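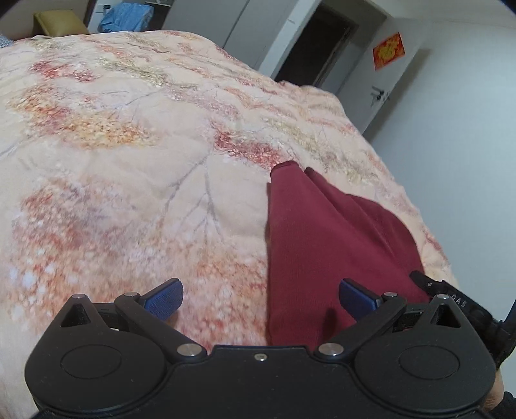 Maroon garment on the quilt, gripper open, nothing held yet.

Household and Light Shop Automation > Manipulation > Can it fold laundry yet?

pivotcap
Posted August 27, 2025
Starting a separate thread so the Bridthorpe one can go back to part feeders. The claim over there was that cloth handling is solved and the rest is cost. I don't agree, and the picture is my argument. One dark garment on a soft, patterned bed, with fabric layered on top of fabric near the narrow end. Before any folding happens, something has to decide which edge is the top layer and get one finger under it without taking the quilt along.

For reference, my own fixed-arm setup (two-finger, parallel, soft pads) gets through 100 attempts on a flat table with 25 double picks. That is with cotton shirts, one size, plain gray surface. I haven't tried it on bedding.

mrashidi
Mutua Rashidi here, I wrote the post you're answering. I said solved for known items on a known surface. We run a Ferna cell that stacks shop towels, 700 a shift, and an operator touches it when the bin changes. Your 25 double picks sound like a pad problem. What durometer?

pivotcap
Shore 30A, textured. Going softer helped the pickup and made the release worse. Towels are square and hemmed on four sides, so your cell never has to find a sleeve.

lowbay_tech
Both of you are measuring the pick. In a house the pick is maybe a third of the job. The rest is clearing the bed, turning things right side out, and knowing where the stack goes. I'd want minutes per basket, start to finish, including the time a person spends fixing things.

P. Rashti
Disagree with the original post on one point. The quilt in that photo is busy, but most of it is pale and the garment is a solid maroon with a nearly straight left edge. Segmentation should be easy there. The one spot I'd worry about is the deep red patch running down toward the top of the garment, where color alone gives you a poor boundary. Depth won't save you either if the cloth is thin and the quilt has creases of its own.

mrashidi
Agreed on the red patch. Texture would separate them, though. One is printed with speckles and the other is smooth.

P. Rashti
At close range, yes. From a ceiling mount I doubt it.

gantry_dan
We had a Shirazi demo unit in December for garment sorting. It did well on the bench and fell apart on anything piled. The vendor's fix was a vibrating tray to spread the items out. Fine in a shop - useless in a bedroom.

lowbay_tech
That's the part I keep coming back to. Shops change the room to suit the machine. Has anyone here run two arms on a soft surface? Pinch at the top hem, pinch at the bottom, lift, lay down. A mattress gives under the fingers and the contact height moves on you.

pivotcap
Tried it with 2 arms on a foam slab. Force threshold on the down stroke worked better than a fixed height. I set it low and approached at a shallow angle. Still grabbed the slab cover now and then.

mrashidi
Post the threshold and the approach angle and I'll run it on the Sallby arm with a folded blanket underneath. Towels first, then shirts.

pivotcap
Will pull them from the log tonight. Please do shirts first.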